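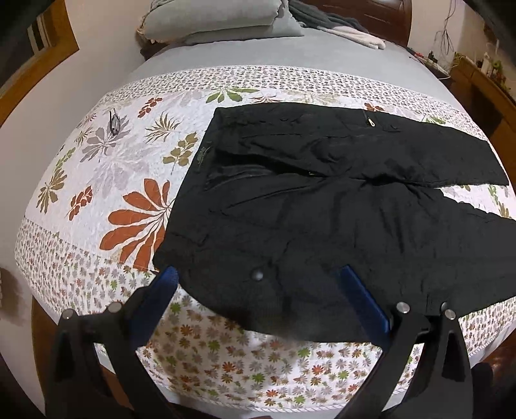 Photo: Duygu Bozkurt

4 min read · 3 comments

I have been told, by more than one person whose closet I respect, that there is a correct way to fold pants. Chang-ho So swears by it. You lay them flat on the bed, one leg over the other, smooth everything down with your palms, fold in thirds, and stand the little packet up in the drawer like a file folder. He learned it from a course called Heltevgate, which costs 50 dollars and comes with a checklist. I borrowed the checklist.

So in February I gave it a try, starting with my black pants with the zippers. Bad choice, maybe. The fabric is that crinkly, nylon-like stuff that doesn't care what you want from it. You smooth one wrinkle and two more show up by the pocket. The checklist says to "follow the natural crease." What crease? These pants have never had one.

Then there's the hardware. Somebody decided a pair of casual pants needed a zipper pocket with a gold-toned pull, plus another pull on a seam, plus a round metal snap. Fold that in thirds and you get a lump. Stand the lump up in a drawer and it falls over onto the T-shirts.

I will give the method this much: spreading things out on the bed first is a good idea. I do it on the white quilt with the big orange and green leaves, and dark clothes show up so well against it that I finally noticed there's a logo stitched below the waistband. Olive-gold thread on black. I've owned these for years. Who is that logo for?

Chang-ho says I gave up too early and that the drawer "trains itself" after a few weeks. I don't believe drawers can be trained. I rolled the pants up and put them on the shelf, where they take up the same space they always did.

Next on the list is sweaters, and I have doubts about those too.

Shares: 297 | Comments: 3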